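Handout 4: Setting up a small kitchen counter

Hi all – a few of you asked for my notes from the counter session typed up, so I've done that and tidied them a little (my handwriting is no good to anyone). This goes with the Catacutan reading, chapter on worktops. Bring both next time!

I want to start with handles, which always gets groans. I get it. But when you plan a counter you're planning where hands go, and a handle that stands out from the wood needs finger room behind it and clear space in front. A round bar is my favorite kind. You can grab it from any side, and it wipes clean with one pass of a cloth. Go home and look at what's parked next to yours. If it's a plate, like the big blue one on our counter, try swapping places with something you move less.
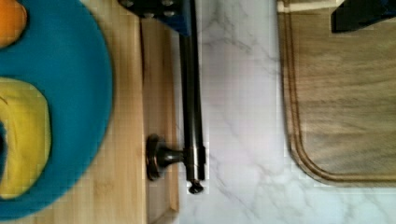 *Ciscombe, 29/11/2018*

## Start with the heat

Anything that gets hot picks its spot first. Toaster oven, toaster, kettle if you have one. They need an outlet, a bit of air, and nothing floppy hanging down in front. I love a folded towel on top of the toaster oven for about five minutes and then I remember what toaster ovens do, so please, move the towel before you switch on. Reynaldo Panganiban argued with me over this in class and I'm still right.

Coffee things go next to the toast things. Our French press sits just to the right of the toaster, and that's how most people make breakfast anyway: bread down, turn, press the coffee. Leave the plunger room to come all the way up!
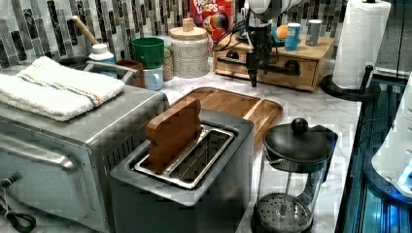
*Reading time for the rest: 4 minutes*

## The board in the middle

Give the cutting board the best piece of counter you've got. I mean the widest stretch, with decent light, and you don't put anything on it overnight. Boards with a groove and a raised rim are lovely for juicy stuff (tomatoes, melon, a roast), but they're annoying when you want to scrape chopped onion straight into a pan. Dindo Macapagal flips his over for onions. If yours is flat on the back, do that.

Things to work out for your own kitchen before next time:

1. Find the stretch where you really chop, and measure it. Mine at home is 64 cm and I could use more.
2. Pick what lives within arm's reach of it. For me that's a mug, one canister with a lid that lifts off easily, and a long wooden spoon. Fruit on a plate is fine too, plush or real – ours is a plush orange, banana and apple, and they never go brown.
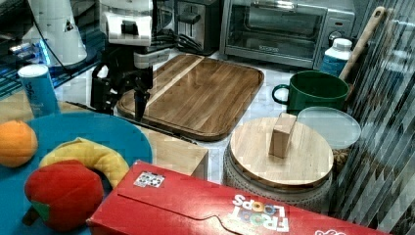
3. Decide where the tall boxes go. Cereal is the worst offender, because it falls over and takes up twice the space. Stand it in a corner.
4. Line up the backs. Bottles, utensil holder and canisters go against the backsplash in a single row, so you can see every one of them without moving another.

## Drawers and trays

I ran out of time on this part, so it's short. A little wooden drawer on the counter is great for the small things that wander, like teaspoons and clips and that one good peeler.

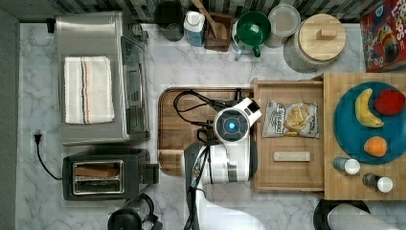
Check that it opens fully before you commit to a place for it. Pull it all the way out and see what it bumps into. If it lands on the cutting board you'll be shoving one or the other around every single day, so slide it over until both fit.

For next week, draw your counter from above, to scale if you can manage it, and write 500 words on one thing you'd move. Mimer has the grid paper if you need it. We'll spend the first 30 minutes swapping drawings.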